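Ok-hee Um
@okheeum
02/03/2018

Budget week for our small lab, so I write my notes here before I forget them. The question is what we must buy for the second folding station.

The arms are already paid. What I did not plan well in January is everything near the arms: fingertip pads, cables, brackets. Last year we spent 1,732 pounds on such small parts and I had no line for it.

Bo-ram Noh asked me to put 12 spare pads on the list. I wrote 17. Pads wear out faster on cotton than the supplier told us.

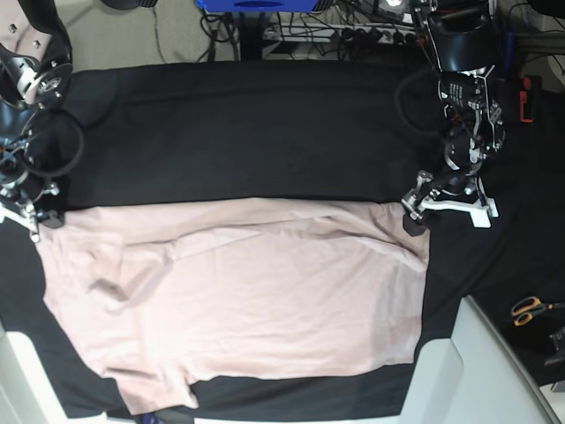 Also the T-shirts. We need more colours, and pale ones are good on the black cloth. I keep 230 pounds for clothes and I think it is enough if we wash them and use them again.

Quotes so far: Drivham is cheaper but the delivery is slow. Prosteo is dearer and their service contract starts from the first day – I like this, my boss does not.

Still open: do we pay for a second table, or share one and lose the mornings? I have asked both firms for a price with the table and without it. If you have bought from either of them, please write to me before I sign.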